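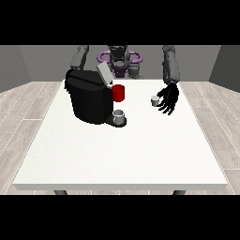 Coffee service task in simulation: a humanoid robot at the table with the coffee machine and two cups.

Planning Equipment Purchases for a Humanoid Manipulation Station

This guide is intended for departments preparing a first budget request for a humanoid manipulation station. It follows the order in which the Pelby Laboratory prepares its own requests. Departments should allow 16 weeks between the first draft and the placing of an order.

Step 1. Define the task in simulation

Before any quotation is requested, build the task in simulation and record which objects the robot must reach and handle. For a coffee service task, these include the machine, its lid and the cups. Keep a written list of every object in the model. Each item on the list will need a physical counterpart, and most will need spares.

Step 2. Fix the working dimensions

Set the table height, the depth of the tabletop and the position of the robot behind it. Run the task with the cup placed at several points on the table and note where the arm approaches its limits. A table that must be replaced after delivery will also require new floor anchors, and these are charged separately by most installers.

Step 3. Select the hands

Hands are often quoted apart from the robot. Five-fingered hands suit tasks designed around household objects, but they carry higher repair costs than simple grippers. Request written prices for replacement fingers and state the expected hours of use. Pelby compared offers from Hilorach and Simard on this basis and found that the terms for repair differed more than the purchase prices.

Step 4. Prepare the room

Confirm the floor load, the power supply and the clear space on all sides of the robot. The Pelby station occupies 310 square feet, including the operator's desk and a storage cabinet. Appliances used in the task should be on a separate circuit that the operator can switch off from the desk.

Step 5. Budget for consumables and staff time

Enter cups, coffee supplies and cleaning materials as a recurring line. Allow roughly 220 hours of staff time in the first year for setup, calibration and training. This figure should appear in the request even when salaries are paid from another account.

Step 6. Submit the request

Attach the object list, the room plan and at least two quotations. Requests for stations supplied through Mendent must also include the signed service agreement. Completed files are due by the end of January. The purchasing office replies within 27 working days, and quotations should remain valid for that period.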